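4.2 What stays on the bench

Our account of the Vullis workshop has so far dealt with cupboards, which behave well in front of researchers. Benches do not. In interview, all six regular users described the bench as a place where things are put for a moment, and all six declined to say how long a moment was. The written rule, drawn up in June by Maricica Moldovan and taped inside a cupboard door, allows an object to remain out for 40 minutes after its last use. We found no one who had read the rule without our help, and two who believed it concerned the kettle.

We follow earlier sections in separating fixed things (screwed, clamped or otherwise beyond the reach of tidying) from loose things. The separation was meant to be simple. It suffers at once from the workshop's fondness for printed parts, which come in the same few colours whether they are meant to stay put or to wander. White tends to be read by users as structure and orange as something one might pick up. "If it's orange I assume it's spare," Jiahui Hao told us, a policy her colleagues had noticed.
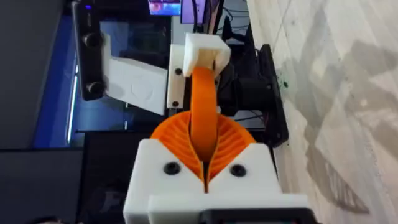
Figure 2. Orange parts among white ones: a flat strap held between two ribbed fingers, its upper end running into a white block.

The strap in Figure 2 was sorted by four of our six users as loose and by the other two as "part of something". Both answers are defensible, and we coded it under each, a decision our second coder, Yichen Ding, has asked us to record as ours. The black screws proved a better guide. Wherever a screw head showed, users left the part alone, and when asked to tidy they worked round it with something close to respect.

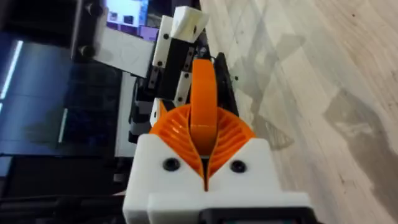

Naming gave us more trouble than sorting. Our original scheme asked users to write down what each object was called before deciding where it lived, on the theory that a thing with a name is more likely to get home. Few of the printed parts had one. The tall orange piece with the rounded top, upright between the ribbed fingers, went down on the forms as "paddle", "tongue", "lolly" and, from Halima Ogundipe, "the other one". Agreement on the wedges was no better, though everyone at least called them orange. We had planned to report agreement between users as a single score and have thought better of it.

Bought items fared differently. They arrive with names and often with boxes, and users could say without hesitation where a rotary tool ought to be kept. This knowledge had little bearing on where it was kept. Wanting Kang, who uses the bench most, distinguished between things that are out and things that are "out out", the second being out but in nobody's way. A tool lying along the grain of the wood, she explained, was out. Lying across it, it was out out. We tested this against our notes and could find no support for it, but have since caught ourselves doing it at home.

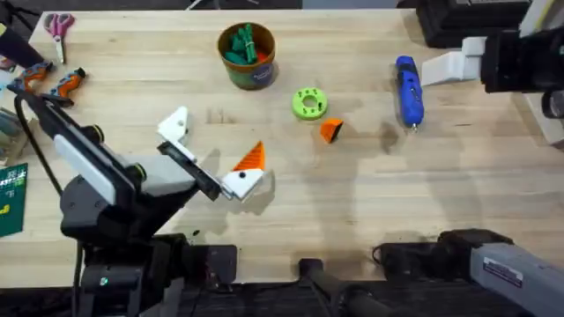

4.3 The cup as a storage system

One container on the bench deserves a section to itself, having done more storage than the cupboards discussed in 4.1. It was never issued as storage. The inventory knows it as a cup, and it has a rim and a round sticker in keeping with that career, but it now takes a bundle of green pieces packed upright. Users treat it as full. Full, in this workshop, means that further objects are put beside it.

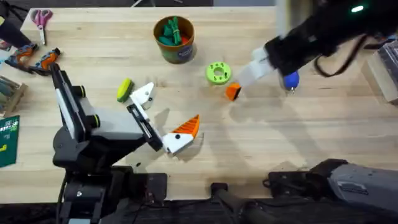
Figure 3. The bench with the container at the top centre; the lime-green ring and a small orange and black block lie on the open wood.

What lies beside it is then governed by shape. The ring, which has a hole through the middle and might reasonably hang on a hook, lies flat; asked why, users pointed out that there was no hook. Moldovan's rule sheet calls for one. The small orange pieces present the reverse case, being easy to put away in almost anything and therefore assigned to nothing. Kang proposed a second cup. Ding, speaking as a user on this occasion and not as our coder, predicted that a second cup would be full by the end of the week and that we should then be writing section 4.4 about it.

We treat the cup as evidence for our wider claim that bench storage grows from whatever object first agrees to hold another. The claim is a modest one and rests on a single cup. Comparison with the Flodon site, where the bench is cleared nightly and the floor is not, is taken up in section 5.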